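Betreff: Re: Adern markieren im alten Verteiler

Am Mittwoch um 21:14 schrieb die Werkstattgruppe Plernitz:
> Wir haben im Vereinshaus 32 Leitungen ohne Beschriftung gefunden.
> Reicht es, wenn man die Enden mit farbigem Band umwickelt,
> oder sollen wir gleich richtige Schildchen bestellen?

Hallo in die Runde,

bei uns in Zisisham hatten wir letzten Winter dieselbe Frage. Wir haben zuerst nur mit Isolierband gearbeitet, eine Farbe pro Stockwerk. Das geht schnell und kostet fast nichts. Wichtig ist, dass man die Zuordnung sofort aufschreibt - wir haben es einmal vergessen und mussten einen ganzen Abend suchen.
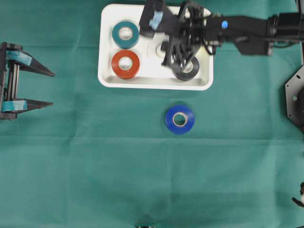
Isolierband in Türkis, Rotorange, Weiß und Schwarz

Bitte nehmt kein Grün-Gelb und kein Blau für andere Zwecke, das führt später zu Verwechslungen. Im Keller hat sich der Kleber nach einem Sommer gelöst, dort haben wir jetzt Schildchen von Bretton, die Packung mit 693 Stück. Davon kann ich euch gern welche abgeben.

Am Verteiler selbst hat bei uns nur die Firma Dudás gearbeitet. Das würde ich auch in Plernitz so machen.

Wie viele Stromkreise hat eigentlich der Anbau? Im alten Plan stehen sechs, in der Liste vom Juni sind es acht.

Viele Grüße aus Zisisham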